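Sunday, October 16, 2022

The wrist camera was off by a finger's width again

Back to the Osby cell, then, which I had declared finished in September and had even tidied the desk to celebrate.

For anyone who skipped the last few posts: Osby is my simulated copy of the small arm in the spare room. Same gripper, same camera looking down past the fingers, same plank table, only with fewer biscuit crumbs. I set a job up in there first, and when it behaves I move it across to the real one. The current job is picking up a spoon. I have been picking up a spoon since the summer.

What went wrong was dull. I updated Kurkard, the program that loads the scene, and it quietly put the camera mount back to its factory angle. The arm still went to the spoon. It just went to a place slightly to the left of it, closed its fingers with great confidence and lifted a portion of air. It did this 106 times overnight while I slept and the log filled up with cheerful green ticks, as my check for a successful grasp only asked whether the fingers had closed. They had. I've rewritten the check.

Fixing the mount took most of Saturday. The angle lives in the scene file, on line 2182, between two blocks of lighting settings, and I have now written that number on the wall in pencil. You change it, reload, drive the arm to the same pose over the table and see where the handle sits between the fingers. Then you change it again. I started in steps of 6 degrees, overshot, swore, went back and did it properly in small ones.
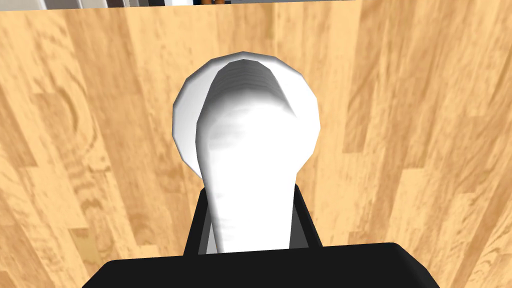 The other thing worth writing down is the order. Mount first, then the fingers' open width, then the approach height. I did the height first last time and had to redo it after every change to the mount, and I would like future me to stop doing that. The open width also wants to be a bit more generous than looks sensible. A handle that gets wider along its length will catch a finger on the way down if you set the gap by its narrow bit – ask me how I know.

I did try the Solska calibration script, which several people on the forum swear by. It wants a printed checkerboard on the table, and so I spent an hour building a pretend checkerboard for a pretend table, and then it complained about the lighting. Back in the drawer. If somebody has got it working in a rendered scene, please leave a comment and be gentle.

Next is running 100 attempts with the new check and reading the failures one by one, the job I always put off. After that the numbers go over to the real arm, where the mount is held on with a Ranjbar clamp that slips when the radiator comes on. I've ordered a second clamp. It was due on Thursday.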